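Accueil chambre > Rangement > Boîtes et plateaux > Essais

Ce site utilise des cookies pour mesurer son audience. Accepter / Paramétrer

Plateau de lit Kalline et caisse carton : essai de rangement du petit bazar

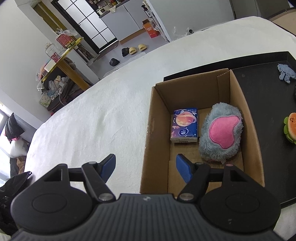

Le plateau noir, avec la caisse, le paquet de mouchoirs Vinda et quelques jouets.

Le plateau Kalline est vendu seul. Je l'ai associé à une caisse en carton ondulé brun, rabats pliés à plat, pour regrouper ce qui traîne sur le couvre-lit : mouchoirs, peluches, jouets au crochet.

Stabilité. Sur un couvre-lit épais, c'est le point critique. À vide, le plateau s'incline dès qu'on s'assoit à moins de 50 cm. Caisse chargée, il se tasse et ne bouge presque plus. Les bords relevés retiennent les objets posés hors de la caisse, y compris le hamburger souriant, qui a tendance à rouler.

Capacité. Le paquet de mouchoirs tient debout dans un angle, la peluche en forme de patte se cale à côté contre la paroi. Il reste de la place devant. Garder les mouchoirs à la verticale facilite la prise d'une seule main.

Charge. J'ai placé environ 200 g de jouets par côté, puis tout du même côté. Aucun glissement de la caisse dans le premier cas, un léger déplacement dans le second. Une bande antidérapante Ledero, coupée à 100 mm, a suffi à le supprimer.

Entretien. Le noir marque la poussière et les peluches du couvre-lit. Chiffon humide sur le plateau, rien sur le carton. Timo Nolte, qui utilise le même plateau depuis octobre, signale des microrayures au fond. Je n'en ai pas relevé après deux semaines.

Reproches : pas de poignées, angles intérieurs difficiles à essuyer, notice limitée au pictogramme de montage alors qu'il n'y a rien à monter.

Note : correct pour un usage fixe, médiocre si le plateau doit être déplacé chaque soir.

D. Steinbach, 19 janvier

Essais récents
Panier souple Flaseo
Boîte à couvercle Lennox 255
Bande antidérapante Ledero, deux largeurs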